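# Plevach Narrative Board Set

The Plevach Narrative Board Set is a workshop kit for teams who plan stories together: exhibition designers, theatre companies, publishers, museum education departments and lecturers in design. It is published by Dristetico and supplied with a printed handbook, a facilitator's guide and 324 prompt cards.

The set is intended for the early stages of a project, when the order of events, the point of view and the role of the audience are still open. It does not require any software. 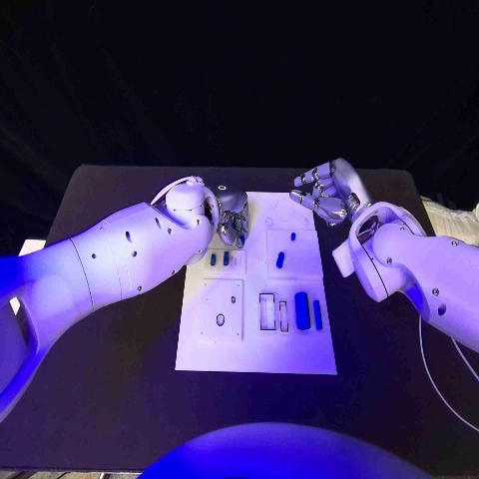 *White board on a dark tabletop, with two white robot arms reaching in from either side.*

## Contents

- Prompt cards in five colour-coded groups: voice, place, turn, audience and ending
- Handbook, printed on uncoated paper
- Facilitator's guide with session plans for half-day and full-day use
- Blank cards for the group's own material
- Storage case with card dividers

The cards are set in Kobzar, a typeface drawn for reading at arm's length. Each card carries a single question or instruction on the front and a short note on the back. The notes may be ignored by experienced groups.

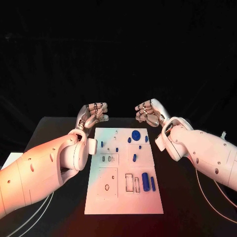
Groups of up to 12 may share one set. Larger groups should be divided, with one set to each table, and brought together again for the final reading. A full-day session normally ends with a written outline of up to 2,000 words – the handbook gives a suggested layout.

## Editions

The Standard edition is supplied in English. The Bramari edition contains the same cards with parallel text in a second language, and is available to order from February. Cards from the two editions are the same size and may be mixed.

The first printing of 3,000 sets has been numbered on the inside of the case lid. Later printings will not be numbered.

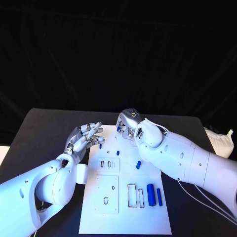

## Care and replacement

Cards should be stored flat and kept away from direct sunlight. Single groups of cards may be replaced without buying a new set; the order code is printed on the divider. Please quote this code in all correspondence.

## Ordering and licence

Orders from schools, colleges and public bodies may be placed on account. Purchase of a set includes permission to copy the session plans for use within the buying organisation. The cards themselves may not be copied, scanned or issued in digital form without written consent from Dristetico.

Sets returned unused and in their original wrapping will be refunded in full, less the cost of carriage.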